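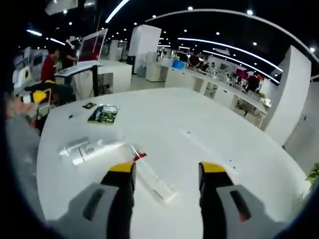 Alcides Holanda wrote to me after the last talk and said he'd eaten beans every single day for a week on my advice, felt like a parade balloon, and would I please tell the next group to go slower than that.

So, Alcides, I'm telling them. (Pause, let them laugh, he may be in the room.)

Hello Ollent! Thank you for having me back. For anyone new, I'm a nutrition coach, I run the food classes at Kandero, and tonight it's fiber, which I know sounds like the least exciting word on the poster. Stay with me. There are snacks.

Opening question for the room
Hands up if you've ever started a new way of eating on a Monday. Keep them up if it lasted till the next Monday. I always put my own hand down here, so remember to do that. I once bought 6 bags of bran in one go, and the last of it went to my sister's chickens, who were thrilled.

What fiber is, the short version
Fiber is the part of plants that our bodies can't fully break down. Some of it soaks up water and turns soft and a bit gel-like (think oats left sitting in the pot). Some of it stays rough and helps move things along. Most plant foods have both, so please don't go home and make a chart. And some of it feeds the bacteria in the gut, and as they work on it they make gas. That's what happened to Alcides. He went from hardly any to a great big bowl a day, and his gut hadn't had time to catch up.

If somebody asks about the exact grams per day: it varies with age and how much you eat, so I send people to their own doctor or dietitian for a number. I don't want to spend ten minutes on it like last time.

The slow way
OK, so what I do with my own clients is one change at a time, and then we leave it alone for a while before adding another. If your belly complains, stay where you are or drop back a step. Start with a spoonful of beans. I mean it, a spoonful! Stirred into soup, or mashed onto toast with some lemon and salt. When that's boring and uneventful you go to two.

Drink something with it, too. Fiber and no water is a bad combination – you'll feel blocked up and you'll blame the beans. Water's fine, tea's fine, soup counts.

Canned beans, drain and rinse. Dried beans, soak overnight, throw that water out, cook in fresh. It does seem to help a lot of people with the gas, and it certainly helped in my house. Kidney beans need a proper hard boil, so don't just put them dry in a slow cooker on low and leave for work. Say this one twice, someone always has a slow cooker.

(Slide with the shopping list. Leave it up while you talk.)

My shopping list
Rolled oats. Canned chickpeas and canned black beans. Frozen peas, which I'll defend against anyone. Pears, apples, whatever's cheap, skin on. Carrots. Popcorn kernels – yes, popcorn is a whole grain, you may cheer. A loaf where whole wheat is the first thing on the label and not the fifth. Peanuts. Barley if you can find it, and they do have it at Zheng on the bottom shelf, near the rice noodles.

People ask me about powders. I get this every time, and usually it's somebody who has already bought one. They have their place, and if your doctor told you to take one then take it, and I'm not going to talk you out of it. What I'd say is that a pear comes with all the other good things a pear has in it, and it's a lot nicer to eat.

Breakfast demo
Get the oats out now. Bowl, oats, milk or whatever you like to pour, grated apple, cinnamon. I use 100 grams of oats and 200 of milk when I'm making it for two of us, and it goes in the fridge overnight in the blue dish with the lid that doesn't fit. Pass the small cups along the rows. The ones with the paper flag have no nuts. SAY THIS BEFORE THEY START EATING, not after, as in the library.

While they're eating, tell the Farkia story. I signed up for Farkia in the spring, the food tracking app, because a client was using it and I wanted to know what she was looking at every day. I lasted three weeks. It wasn't a bad app, it was tidy and quick, but I noticed I'd stopped making my lentil stew, the one with everything in it, because entering all those ingredients was such a pain. I was eating more packaged food, just because it had a barcode! My client had done exactly the same. If tracking suits you, great, carry on. If it makes your cooking smaller, maybe use a pencil for a bit, or skip it.

Who should check first
Slow down here and don't joke. If you have Crohn's, colitis, a history of blockages, or you've had bowel surgery, please talk to your own doctor before changing anything I've mentioned. Same if you take regular medicine, as fiber supplements can get in the way of some of them. And if your bathroom habits change and stay changed, or you see blood, that's a doctor's visit and I'd like you to call tomorrow. I've had people come up to me at the end of a talk with something they'd been sitting on for months. I'm very happy to listen, but I'm the wrong person for it.

Questions I'm likely to get
Kids: same idea, smaller spoons, and don't announce it. Peas hidden in mac and cheese have a good record.
Juice or smoothies: a smoothie keeps the fiber, most juice loses nearly all of it.
White rice: eat your rice. Put some beans next to it.
Does cooking ruin fiber: no, and cooked vegetables are often easier on the belly when you're starting out.
Sourdough: depends on the flour, turn the loaf over and read the label.

Before they go
Recipe sheets are on the chair by the door, stew on the front, oats on the back. Next Kandero class is soups, bring a container. Ask for the small cups back, they're mine. And Alcides, if you're here, come and tell me how you're doing on the spoonful.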